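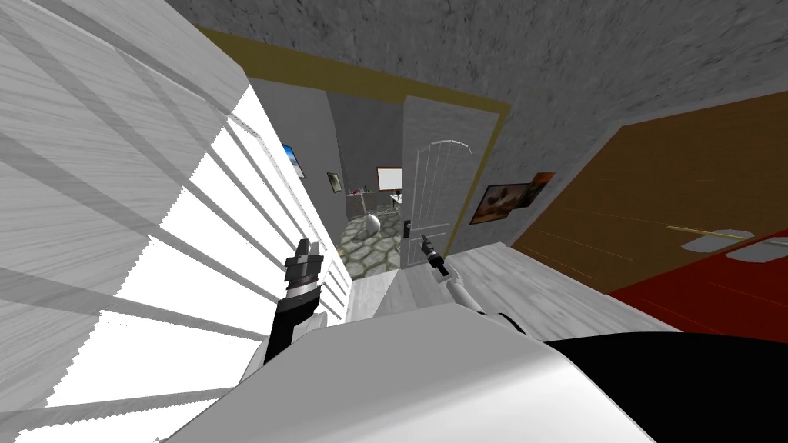

Page last changed: November 5, 2021

Gripper trials: Griser against Kongkaew, all in the simulator

If you came to the April meeting you'll remember the long argument over which gripper we should put on the Aten arms, and you'll also remember that we went home without settling it. Well, we have results at last! The Plurkport workshop has been running both candidates in simulation through the summer and into autumn, and I've had more fun writing this item than anything else in the newsletter this year.

The two designs, for those who missed April. The Griser is the plain one: parallel fingers, flat pads, one motor, a long stroke. The Kongkaew has a shorter stroke but a finer force reading, and its fingers can give a little before the motor notices, so it is kinder to whatever it's holding. On paper I was a Kongkaew person. I said so loudly in April and I'm now going to have to eat some of that.

We ran 1,466 trials that we were happy to keep. The full number was over 2,000, but a good chunk had to go in the bin when we found that the friction setting on the finger pads was being read from an old file. (My old file. Sorry.) Everything below comes from the clean set, with the same controller and the same arm speeds for both grippers, and with a fresh random start for each run so that neither one could get lucky with a good pose.

The tasks are all from the household list: turn a door handle, pull a drawer, pick up a cup, lift a book off a shelf, and so on, 9 of them altogether. I won't print the whole table as it's miserable to read on a phone, but the short version is that the Griser won the door handles by a mile. The long stroke means you can come in badly lined up and still have room either side of the handle, and then the fingers close and sort it out for you. The Kongkaew needs a much better approach. When it got one, it was lovely. When it didn't, it would nudge the handle with a fingertip, the force reading would jump, and the controller would back off and start again, sometimes for the rest of the run.

Cups went the other way. The Kongkaew hardly ever let one slip, even with the arm moving quickly, and the Griser had a habit of squeezing too hard and popping the cup out forwards like a bar of soap. I watched the replays of those far too many times.
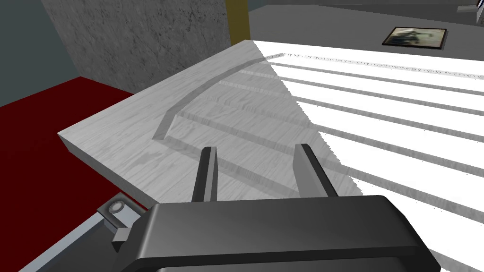
Wrist cameras were the part I had been looking forward to, and they've changed how I think about the whole job. We had been judging approaches from the head view, which is fine for driving across a room and not much good for the last hand's width. From the wrist you get both fingers standing up in view with the gap between them, and you can see straight away what would end up in the gap if you closed now. It is also a very fair way to find out what your vision code can't cope with. Over the pale board, the straight grooves read well enough in the shaded part, but on the bright side they thin out to faint stripes on near-white, and the curved one sweeping off to the left is a good reminder that an edge finder tuned only for straight lines is going to miss things. I had tuned ours only for straight lines. It is now tuned for both, and the number of odd height guesses has dropped nicely.

A few smaller things from the wrist view, in no order:

The housing takes up a lot of the bottom of the picture. We now mask it out before anything else happens, and the code runs noticeably quicker.

Finger shadows fooled the depth guess until we turned the learned model's shadow training back on. If you're copying our set-up from the shared folder, check that this is on, as the default is off.

Bright light is worth testing on purpose. We had been running everything in a soft even light, where every method looks clever. Put a strong light in from one side and the differences come out in minutes.

On the controller, we compared 2 versions, the stiff one that everybody has used since the first Aten arm and the softer one that came out of the drawer work. I'd expected the soft one to be slower and it was, a bit, but it also recovered from bad contacts that simply ended the run with the stiff one. Paired with the Griser it made up for a lot of that heavy-handedness with cups. Paired with the Kongkaew it was almost too gentle, because you then have give in the fingers and give in the arm, and the poor thing wanders. So the best pairing we found was the plain gripper with the soft controller, a mix that none of us had bothered to try in the early runs.

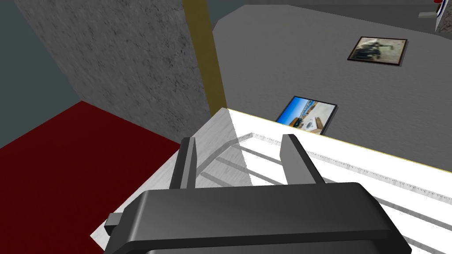
Do simulated results tell us which gripper to buy?

They tell us which one to try first. Contact is the weak spot of any simulator, so we trust the order of the results on door handles and drawers more than we trust the exact scores, and we don't put much weight on the cup results until a real cup has been through the same test.

Which brings me to what happens next. The Plurkport workshop has bench space from the end of the month, and the plan is to start with the Griser and the soft controller on a real handle fixed to a board. Door handle only to begin with, both hands, slow speed. If that goes well we'll bring in the Kongkaew for the same test, and I would love to see it do better than it did in simulation. I still think the force reading is the nicest bit of design in either gripper, and there's talk of fitting Griser-length fingers to the Kongkaew body, which might give us the best of both or might just be a mess. Either way I want to be there when it's switched on.

Please do send in odd objects for the next round of simulated tasks. We have plenty of cups and books. What we're short of is anything thin and flat, anything with a hinge, and anything with a handle that turns the wrong way. A rough sketch with measurements is enough, and we can build the model from that.

Replays are in the shared folder under the task names, head view and wrist view side by side. Start with the cups. The clean set is marked as such; the runs with the wrong friction are kept in a separate folder with a warning on it, as a couple of you asked to see how far off they were. The answer is quite far, and the drawers are very funny.

Settings files for both controllers will go up once I've tidied the comments.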